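床头柜难倒了谁
我们借了一间客房,给两套夹爪找了一个月的麻烦

做机器人评测这一行,最容易得罪人的办法是把对方的产品带出展厅。展厅里的方块总是边长统一,颜色鲜亮,乖乖等着被夹走。酒店客房里没有方块,客房里有电话线。

我们这次的题目很窄:同一条机械臂,换两套平行夹爪,配两种相机位置,在床头做几件服务员闭着眼也能做的事。把遥控器拿起来放回原位,把抽屉推回去,碰到电话听筒时别把它扫到地上。两套夹爪分别来自Rondolar和Zateck,控制器用的是Pettigrew,它的说明书有690页,其中讲急停的那一章写得最有感情。

先说Rondolar。它的手指细长,指尖收窄,闭合时几乎没有缝,宣传册上管这叫“外科级”。我们对外科了解不多,但用它去夹遥控器的侧边,确实稳当,夹住以后晃动手腕也不怎么打滑。麻烦出在抽屉上。抽屉面板是弧形的,细指尖顶上去只有一小块接触面,稍微偏一点就沿着弧面滑开,抽屉歪着进去,卡在滑轨上,然后整条手臂很有礼貌地停下来,报一个错误码。错误码在说明书的附录里,附录让你参见正文。

Zateck走的是另一条路,指面宽,垫片软,推抽屉像人用手掌推,十分踏实。可是让它从桌面上捏起一个扁平的东西,它就显出笨拙来了:两根手指先要贴着桌面下去,桌边偏偏有一圈凸起的沿,手指外侧刚好蹭上。厂家的工程师听完描述,建议我们换一张桌子。这个建议我们原样记在了评分表上。

再说相机。头部视角看全局很舒服,桌上有什么、床在哪边,一目了然,直到手臂自己伸进来,把最需要看的那一块挡得严严实实。腕部相机正好相反,手指前面那点地方看得极清楚,清楚到能数垫片上的划痕,但它不知道桌子的另一头有什么。手臂转个方向,它就开始认真研究踢脚线。

两个视角一起用当然最好,前提是控制器吃得消。Pettigrew默认的延迟是400毫秒,遥操作时的感觉像在跟一位深思熟虑的老先生通电话:你说往左,他想一想,往左,然后你已经想往右了。把图像压小以后好了很多,代价是遥控器上的按键糊成一片。我们后来只在靠近目标时才切回高清,操作员抱怨切换时会晕,喝了几天薄荷茶,也就不抱怨了。

最出人意料的对手是线。评测之前我们列过一张风险清单,写了反光、阴影、床单褶皱,唯独漏了听筒那条卷曲的电话线。它不重,也不硬,任何时候都不在你上次看到的位置。碰撞检测对它毫无兴趣,深度图里它时有时无。Rondolar的细手指有一次从线圈中间穿了过去,动作之精准,是整个评测期间最好的一次,可惜没人让它这么做。

连续开合测试我们做了1000次,两套都撑下来了。Zateck的垫片边缘起了毛,Rondolar的指面多了几道磨痕,都不影响使用。换装时间倒是拉开了差距:Rondolar靠3颗螺丝固定,拧下来就走;Zateck的快换接口确实快,前提是你先找到那把随箱附送的专用扳手。我们的那把在抽屉里,抽屉当时卡着。

还有一个配角值得提一句。Rinel的腕部走线套件本来只是顺手买的,装上以后,手臂自己的线总算不再和别人的线纠缠。评测里它没有单独打分,因为它什么动作也不做,但撤掉它的那个下午,谁都没把活干完。

如果一定要选,只拿小物件的,选Rondolar;要开关柜门抽屉的,选Zateck,然后给每张桌子的边沿量一遍高度。两样都要的,请准备两套夹爪和一个愿意拧螺丝的人。

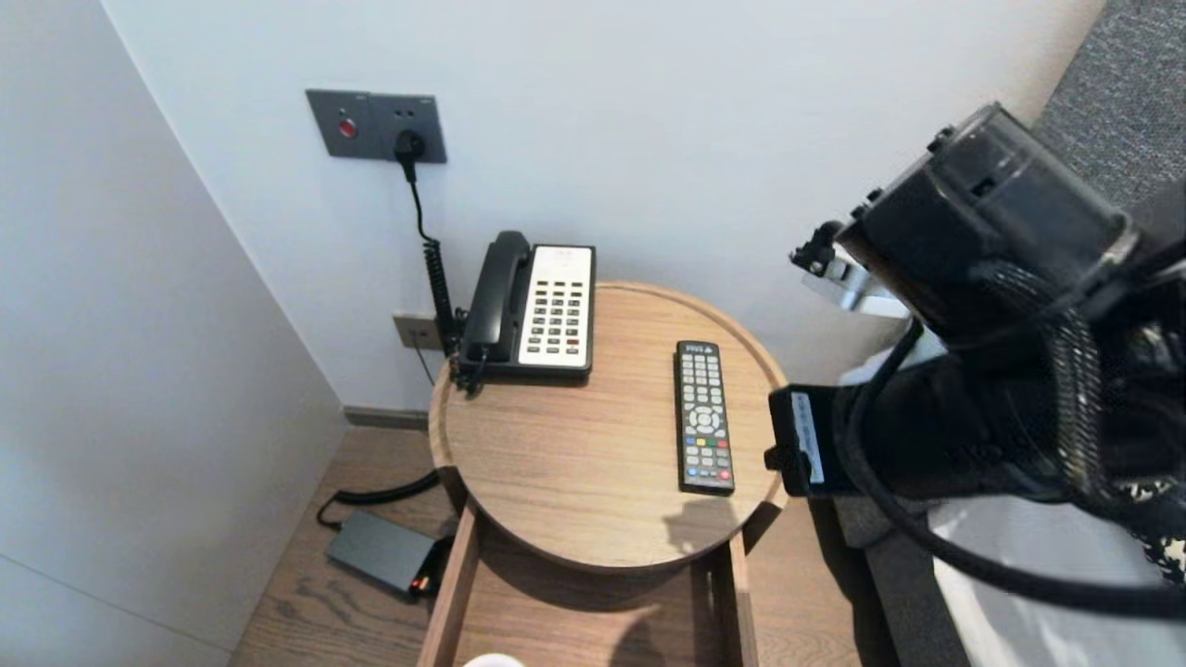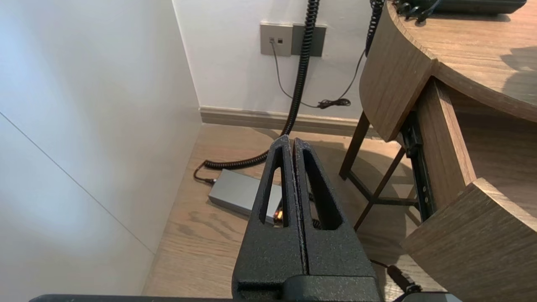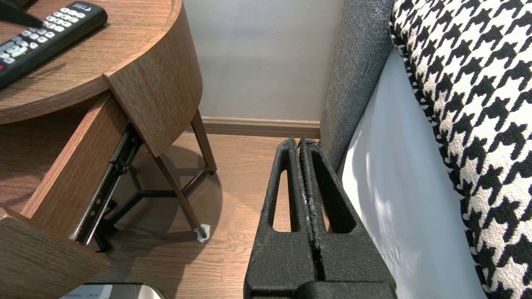

床头一角,头部与腕部两种视角。
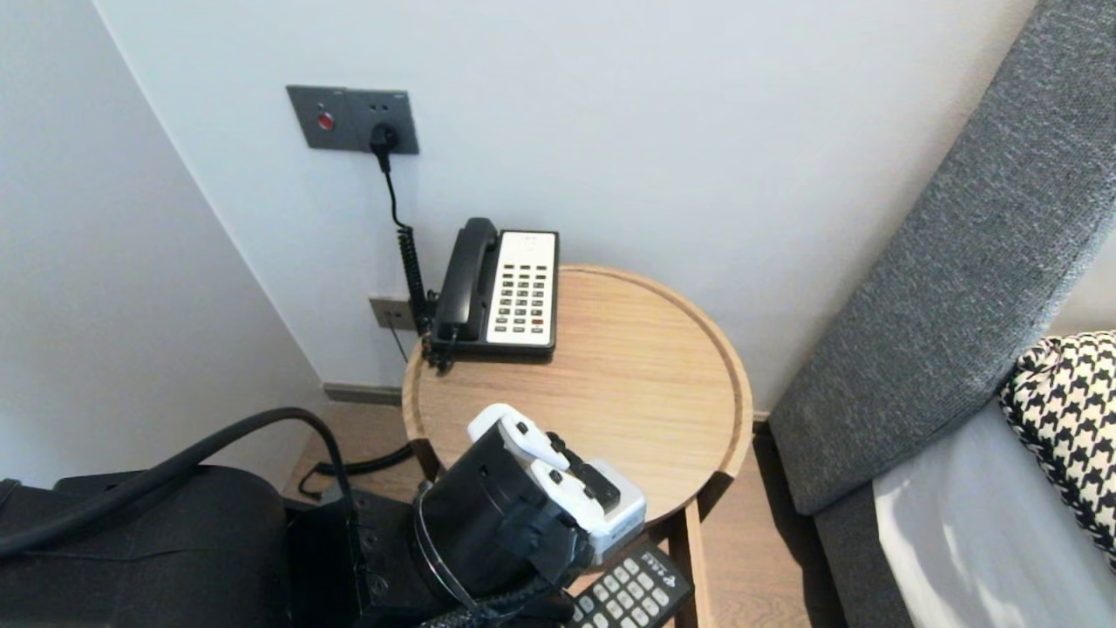 读了初稿的一位同行不太服气,说我们对宽指面太苛刻,桌沿那一关换个下探角度就能过,他们自己把手腕倾斜一点去夹,蹭边的情况少了大半;至于400毫秒,他认为该怪的是图像编码,控制器是替人受过。他还问电话线那一项能不能单列成标准测试,他愿意出线。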